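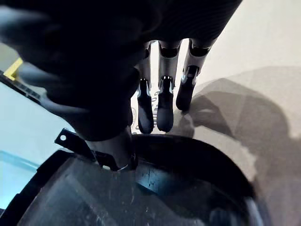 Everything in its place, for $65 a month

2018-05-12

Filed under: Home, Money, Grumbling

My sister-in-law gave me a household organising course for my birthday. I'm told it was meant kindly. It's called the Wudik Method, it runs over six weeks by video, and it costs $65 a month for as long as you want to keep your "home map" online. The first month was paid for me. I've now finished all six weeks, so the second month was on my card.

I want to be fair to it. I went in expecting to hate it and I only hated parts. A few of the ideas are fine. They're also ideas my grandmother had, and she didn't charge for them or have a logo.

What the method says

The core of it is that every object you own should have one home and one name. You walk through the house room by room, write down what you find, give each thing a home, then put a label on the home. The labels are printed on a little Briteo machine you have to buy separately. There is a long video about why the label tape should all be the same width. I watched it to the end, waiting for the reason, and the reason was that it looks calm.

Then comes what they call the quiet week, where you live with the labels and notice how much lighter you feel. I noticed that I'd labelled a drawer "Batteries (good)" and another "Batteries (unsure)", and that I now had to make a decision every time I changed the clock.

The method has a lot to say about feelings and very little about how people use things. It tells you to group by kind. All the tape together, all the scissors together, all the torches together. This makes a lovely photo. It's a rotten way to run a house. I want scissors in the kitchen, scissors where I wrap presents and scissors in the shed, and I want a torch beside the bed and another at the meter box. If I put them all in a tub in the hall cupboard marked "Light", then during a blackout I have to find my way through the dark to get to the thing that helps you find your way through the dark. I wrote this in the comments under week two. A moderator replied with a heart.

The number

Every course like this has a number in it, and this one's is 939. The average home, according to week one, contains 939 things that don't have a home. I'd like to know who did the counting. Is a pair of socks one thing or two? Does a jar of screws count as a jar? What about paper? There is no source given anywhere in the course, and when I wrote in to ask, I was sent a link to the video I'd got it from.

My suspicion is that a number that exact was picked for being that exact. Nobody would believe a thousand. A thousand sounds like someone had a guess over lunch. Take a bit off and finish on a nine and it sounds like there was a clipboard involved.

I've started noticing these everywhere. The pamphlet that came with our new mattress has one, and so does the side of my muesli. I keep a list of them in the back of my diary, which under the Wudik Method should live in "Paper, personal".

Places where it does work

I don't want to suggest that putting things in order is a waste of time. I spent a long stretch of my twenties doing the stock in the parts store at Bassi, out past Drarnach, and if you put a box of fittings on the wrong shelf there you'd hear about it before smoko. The shelves were in order for a plain reason: several people needed the same bits, often in a hurry, and none of them could read your mind.

Shelving like that gets organised by how the work goes. Big stuff sits where there's depth for it, little stuff sits low or at the front where you can run your eye along it. You end up with things laid in a row simply to see at a glance what you've got.

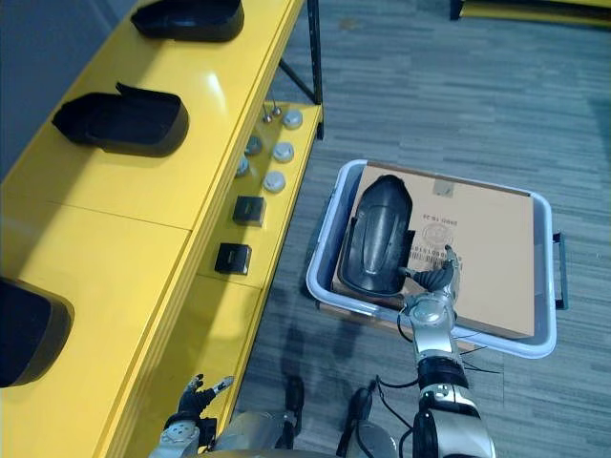 Black covers up on the yellow shelf, small parts along the step below.

We had labels at Bassi too, of course. They were handwritten, half of them were wrong, and everyone knew which half. When I was new I offered to redo the lot. Noemi Farina, who ran the store then, let me spend two days on it and said nothing. For a month afterwards people kept going to where things used to be, finding them gone, and coming to ask her. She moved most of it back. She kept my labels for the O-rings, which I was very proud of, and which I still bring up.

I think about that when I watch the videos. The Wudik people start from an empty room and a matching set of tubs. Real cupboards have years of habit in them, and some of that habit is information. Our string lives in the fruit bowl. It's a silly place for it, and in all the years we've lived here we've never lost the string.

Week four, or what to do about your husband

Week four deals with "resistant household members". I'm going to quote a line, having paid for it: "Lead with your own shelf and others will follow." I led with my own shelf. It looked terrific. The others put things on it, seeing there was room.

I'd love to know how many people who sign up for these courses live alone, or wish they did. The woman in the videos has a partner who shows up in 3 of them, always carrying something out of the house. He never carries anything in. In my house things come in constantly. They come from school, from the op shop, from my mother who is "clearing out", and from the footpath in hard rubbish season, because my husband cannot walk past a chair.

He was a good sport, I'll say that. He let me label the shed. I put a tub out there for rods and dowels and offcuts of pipe, and I gave it a proper printed label. A week later he'd crossed it out and written "sticks".
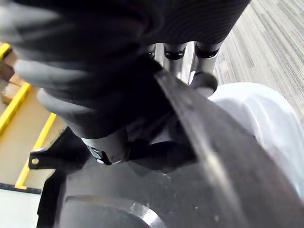 He's right, too, that's the maddening bit. When he wants something long and thin to stir paint with or poke at the gutter, the word in his head is "stick". If the label doesn't match the word in your head then it's decoration. The course has a full list of approved category names to choose from, and "sticks" isn't on it, and neither is "stuff for the dog" or "that thing from Dad's". Half our house falls under that last one.

What I kept

A few bits have stayed. The one about keys I'd do again: a hook by the door, nothing else allowed on the hook. The fridge is better. I threw out 19 takeaway lids that fitted nothing, and I can say 19 with confidence, having had to enter them one at a time into the home map before the map would let me delete them.

I also kept the label machine, mainly to annoy people. There is a label on the cat's bowl that says "CAT" and one on the biscuit tin that says "TAX RECORDS", and the second one has done more for this household than the whole of week five.

What I didn't keep is the subscription. It took two emails and a phone call to get out of it. The cancel button was under "Help", then "My Journey", then "Pause My Journey", and then at the very bottom in pale grey – for a company that sells people on putting things where they can be found, I thought that was a bit rich. The young man on the phone asked whether I'd achieved my calm. I said I'd achieved some of it. He offered me a free month to get the rest.

If you do get given one of these, my advice is to skip straight to the video on linen, which has a decent trick for fitted sheets, and then ring up before the second payment. If anyone has found a proper source for the 939 figure, please put it in the comments. I've asked twice and I'm happy to ask again.

And if you're after a Briteo tape cartridge in the narrow width, I have several going spare. They're in the fruit bowl with the string.

Comments (2)

Merle: We did a different one of these in November and I still can't find the good tablecloth. It was given a home. I don't know where the home is.

Pip from Drarnach: Fitted sheets video is the same trick my aunty showed me, corners inside corners. Save your money.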